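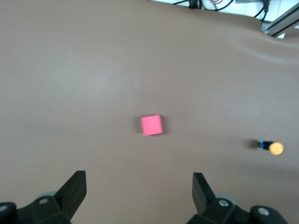 Every couple of months someone sends me a video and says the laundry robot is basically here. I spent 19 years managing the back room of a housewares store, so let me go through why I'm still folding my own towels.

Start with the easy stuff. A little block on a mostly empty surface, two fingers, pick it up. That's the "hello world" of this whole business and I have no problem with people working on it. You have to start somewhere. My problem is with the press release that goes out the same afternoon.

Kimell put out a clip last September of their arm clearing a kitchen counter. Great clip. It runs 90 seconds. I went looking for the speed label and found it in the corner, tiny gray letters. Sped up. A cereal bowl was taking longer than my dad takes, and my dad is 81 and stops to read the box.

People in my replies keep saying "but it got the bowl." Yes. It got that bowl, on that counter, in that light. Now do mine, with the mail under it and a spoon stuck to the bottom.

A block is a friendly object, by the way. Flat sides, holds its shape, doesn't care how hard you squeeze it. Go count how many things in your kitchen sink are like that. A wet sponge isn't. A sandwich bag sure isn't.

Shop floor version of the same story. We had a sales guy from Clalau come through and pitch us on a shelf-stocking unit. I asked him what it does when a case of votive candles shows up with the shrink wrap torn. He said it flags a person. OK, so I still need the person. I'm paying for the robot and the person.

And the person was already good at it! A new hire on day 2 can open a torn case, toss the broken ones, face the rest to the front and tell a customer where the bathroom is.

Somebody asked about the numbers. Usuga says their arm practiced 3,000 pickups before the demo. I'd like to know how many different things it picked up, and how many it dropped once they moved the table. I wrote and asked. Got a newsletter.

To be fair (I can be fair), the picking has gotten better. Five years ago these things would close their fingers on air and carry the air carefully over to the bin. I see less of that now. The Zavulard one even went back for a second try when it missed, and I'll admit I sat up a little.

But a second try in a lab is fine. A second try with my grandmother's gravy boat is a different conversation.

What would change my mind: one uncut video, normal speed, a house the company didn't set up. Load the dishwasher. Dinner for four, kids included. I'd watch the whole thing, even if it's an hour long.

Until then the dishwasher is the best kitchen robot I own - and I still have to scrape the plates for it.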